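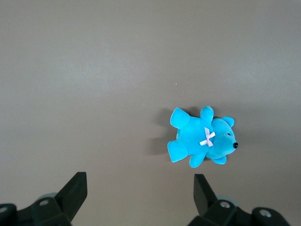

Sellon Toy Library Catalogue Export

README for the catalogue and loan tables of the Sellon toy library. Covers items held at the Jatbridge and Namura branches. Last refreshed in April.

What's in it

items.csv holds 1490 rows, one per catalogued toy, puzzle or game. Soft toys are in the same table as everything else, under category SOFT.
loans.csv holds 2950 rows, one per loan. Renewals are a new row with the same loan_group.
branches.csv is a lookup table for branch codes.

Columns in items.csv

item_id: text, branch prefix plus number. Not reused after an item is withdrawn.
title: as written on the tag.
category: SOFT, PUZZLE, BOARD, BUILD, RIDE, DRESSUP or OTHER.
colour_main: one colour only. Staff picked whichever word they liked, so "aqua", "turquoise" and "light blue" all turn up. Group them yourself if it matters.
age_min: in months. Blank for 431 items catalogued before the field existed.
pieces: count at intake. Missing pieces go in notes.
status: IN, OUT, REPAIR, WITHDRAWN.
notes: free text, spelling left alone.

How it was made

Jatbridge was on paper cards until Precious Mnguni typed them up. Namura used the Barbosa lending software, and Johannes Mabaso wrote the export script. The two sets were merged on title and category, then checked by hand where they clashed.

Known problems

Almost 300 loans have no return date. Most are from the paper cards and the toys are back on the shelf, so don't read a blank as a lost item.
Namura logged washing of soft toys as REPAIR. Jatbridge didn't log it at all.
RIDE includes trikes and scooters at Jatbridge but only trikes at Namura.
Dates are day/month/year. Spreadsheet programs set to American dates will swap some of them without warning.

Privacy

Member names, phone numbers and addresses were removed. member_key is a random code and changes with each export, so you can't join on it across versions.

Corrections

Send item_id and the fix to Khanyisile Zwane at the Jatbridge desk. Changes go into the next export.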